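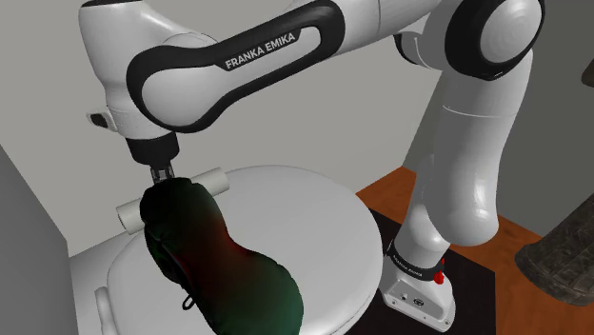

Set Up the Simulated Cell Like You Will Have to Fix It

There is a habit in our line of work of treating the simulated cell as the place where maintenance does not apply. Nothing wears and nothing comes loose. The arm stands where you put it, the fingers close when told to, and if the whole thing goes wrong you reload the file. I kept our simulated cell that way for most of a year, and I now think it was the most expensive habit I had. A simulated arm needs a setup sheet, a log and a regular check, the same as the one bolted to the floor, and the person who does the checking should be someone who has had to repair a real one.

We run one Franka arm in simulation at Drellitz. It has a two-finger gripper and a round white table, and the work is picking up household things: padded items like oven mitts, plain cylinders, whatever the task list calls for. The project is called Zoklow and it exists to tell us whether a grasping routine is worth trying on hardware. If the simulated cell is wrong, we find out on the hardware, where every mistake takes longer.

Last July we lost 13 working days to a table. The scene had been copied from an older one, and in the older one the table had a different height. Somebody had fixed the visible part, so the table looked right in every render. The collision shape underneath had been left where it was, slightly low. Objects settled into the tabletop by a few millimeters. Cylinders stopped rolling when they should have kept going. The routine learned to reach a little too deep, and its scores went up, and we were pleased with it.

On the real cell it pushed its fingertips into the table on the first try and the arm went into a safety stop. We blamed the gripper. Then we blamed the calibration, and Jarmo Juntunen redid the calibration twice, once on his own and once with me reading the numbers back to him. Then we blamed the table in the lab, which was level. Farah Entili was the one who turned on the collision display in the simulator and asked why there were two tables.

I tell this without much embarrassment because I have heard the same story from three other shops, with a shelf or a bin in place of the table. What bothers me is how long we took to look. If a real table had been at the wrong height, we would have had a tape on it before lunch. We have a sheet for the real cell. It says what to measure and in what order, and it has a column for initials. For the simulated cell we had a folder of files and a shared belief that files do not move.

Files do move. People change them, and the tools that read them change too. A new release of a physics engine may handle contact differently, and a friction value that worked in the old one may let a cylinder slide out sideways in the new one. From the desk it looks the same as a worn finger pad. I would go further and say it should be treated the same way. You write down the symptom, check the simple causes, change one thing and test again.

What we do now

The check takes under an hour and we do it on Thursday, before anyone starts a long run. I will describe it because people ask, although I do not claim it suits every cell.

We start at the base. On a real arm you check the bolts and the mounting plate. In the simulator you check the base transform, meaning the position and rotation of the base against the world, and you compare it with a number written on paper. Paper matters here. If the reference lives in the same repository as the scene, the same careless edit can change both, and then they agree with each other and are both wrong.

Next come the joints. We send the arm to nine fixed poses and record where the fingertips end up. The list covers the awkward ones, with the elbow high and the wrist folded down over the table, because an error in a joint offset may hardly show in the easy poses. Jarmo picked the list. He took it from the poses he uses on the hardware after a motor swap, and that is the reason I trust it.

Then the gripper. We open it and close it on nothing, and look at the reported width. We close it on a test cylinder of known diameter and look again. Then we do the same on something padded. Soft objects are where simulated grippers tell the most lies. A padded mitt may be modeled as a rigid shell, or as a soft body with settings nobody has looked at since the first week. A finger can pass into the surface and the picture will still look like a firm grip. I have stopped accepting a render as evidence of a grasp. I want the contact forces, and I want the object lifted and held while the wrist turns.

Last, the surfaces. Collision display on, every time, with the visible shapes hidden. It is an ugly view and it takes half a minute to read. It would have saved us those 13 days.

Anything found goes in the log. The log is a plain text file with a date, a symptom, a cause if known and a name. We have 426 lines in it. Plenty of them are dull. One says only that the left finger was 1 mm longer than the right one and that Farah fixed it. But when the cylinder started slipping again this spring, we searched the log for "slip" and found the friction entry in less time than it took to get the kettle going.

The case against

The objection I hear most is that this is what automated tests are for. Haque, the group we share a floor with, holds this view strongly. They have a suite of 1000 small tests that runs whenever anyone changes a scene, and they see no reason for a person to sit and look at an arm going through poses. I like their tests. We borrowed a good number of them, and they catch things I would miss, especially late in the day.

My answer is that a test checks what its author thought of. Our table would have passed any test we had, as we had only ever written tests for the visible one. It took a person looking at the wrong-colored outline and finding it odd. I would also point out that Haque's people do look. They just do it informally and do not write it down, so the next person has to notice all over again.

The second objection is harder. It says that simulation is supposed to be cheap, and that if you load it up with sheets and checks it loses the advantage. I take this seriously. I would not do our Thursday check on a scene that somebody built to try an idea before going home. Throw that one away when you are done with it. The trouble starts when the throwaway scene gets copied, then copied again, and ends up as the cell that decides whether hardware time gets booked. Most of our scenes began that way. At some point a scene becomes equipment, and I think you should be able to name the week it happened.

There is also a view, mostly among people selling software, that better modeling will make the question go away. We tried Zundetura for a while, a scene builder that sets the collision shapes for you. It was good at cups and boxes. It gave our padded items a hull so generous that the gripper closed on air a finger's width from the cloth and reported success. We kept it for the rigid objects and we check its output like everything else.

Who should do it

I said the checking should be done by someone who has repaired a real arm, and this is the part colleagues argue with. They say a simulation engineer knows the simulator better, and that is true. But the person who has had a real gripper apart on a bench has a feel for what it can and cannot do. Jarmo looked at one of our recorded grasps and said the fingers were closing too fast for the load. The settings file bore him out. Someone had raised the speed to shorten the runs and left it there. I had watched that same recording many times and seen an arm picking something up.

It goes the other way too. Since Jarmo began doing the simulated check, he has changed how he services the hardware. He now records fingertip positions in the same nine poses, in the same format, so the two sets can be laid side by side. When they drift apart we ask which cell moved. So far it has been the simulated one more often, and I expect that surprises the people who still think of it as the clean copy.

I would like to see more groups publish their setup sheets alongside their results. The success rate on its own tells me little. I want to know how the base was placed, what the friction values were, when the gripper was last checked against a known diameter, and whether anyone looked at the table with the paint off. Ours is two pages long, and anyone who writes to Farah can have a copy.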